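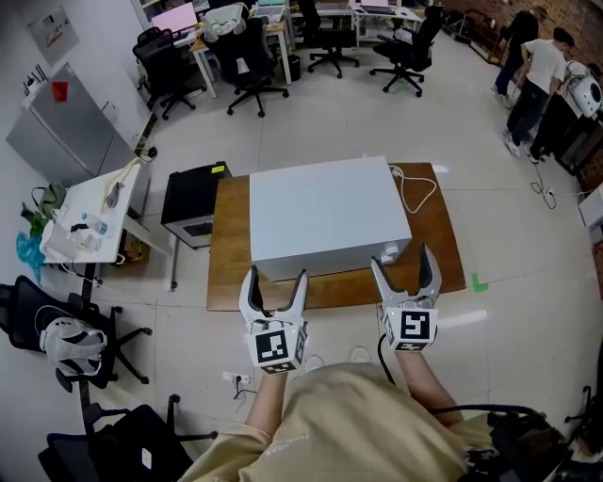

Norkano rehabilitation: is the sediment estimate too low?

headpond_mike
The revised financing plan for Norkano assumes the reservoir keeps enough live storage to run the 49 MW plant through the whole loan period. I read the sediment annex over the weekend and can't reproduce the number. The annual load comes from a single turbidity station on the Hado, upstream of the confluence, with no bedload sampling. The logger there is also installed badly. Its housing is a box with a flat top, same general shape as the white appliance on the table in the photo, and water stands on a lid like that. The station notes list repeated dropouts in June, in high flow, when most of the load moves. Gaps were filled with the monthly mean. Has anyone seen the raw series?

tailrace
Raw series is not public. Sunora holds it and releases daily means on request. You get a spreadsheet with no quality flags.

Filling gaps with the monthly mean is bad practice, but check the size of the effect first. The dropouts I know of were short. Bedload is the larger omission on a river that steep.

gm_orr
Disagree with both of you on priority. Storage loss is slow. The near-term risk is the bottom outlets, which haven't been fully opened in years. If they can't pass flushing flows, the sediment estimate can be perfect and the plan still fails. The Ikeda bid covers new seals and hoists for the outlet gates. It leaves the liners alone.

headpond_mike
The outlets matter, agreed. But the lender's model has no flushing in it at all. It takes the trap efficiency curve and runs it forward for 31 years. So the load estimate goes straight into the revenue line.

gm_orr
Then the model is wrong in a different place than you said. You can't criticize the load and leave the trap efficiency alone. With a drawdown every wet season it would be a lot lower.

tailrace
Drawdown to what level? The intake sill is at 288 m. Below that you lose generation and the irrigation offtake goes dry. The farmers downstream have a release agreement, and I don't see it mentioned anywhere in the annex.

headpond_mike
It's in the appendix on water rights, second table. Minimum release only, no level.

sluice_b
Hertta Laaksonen did the earlier bathymetry. Her sections showed the delta front moving toward the intake faster than the average storage loss would suggest. Total volume is the wrong measure here. You can have plenty of live storage left and still be pulling sand through the turbines.

gm_orr
Do you have a link? The version I have stops at the section 265 m upstream of the dam, and the rest is marked as a later survey.

sluice_b
Paper copy only. I'll scan the long profile and post it. Scale is poor but the delta is readable.

tailrace
Please include the datum note. The old surveys used the construction datum and the new ones don't, and the offset is over a meter.

headpond_mike
That would explain part of my mismatch. I'll rerun the storage curve with the offset and post both versions. Still want the June data.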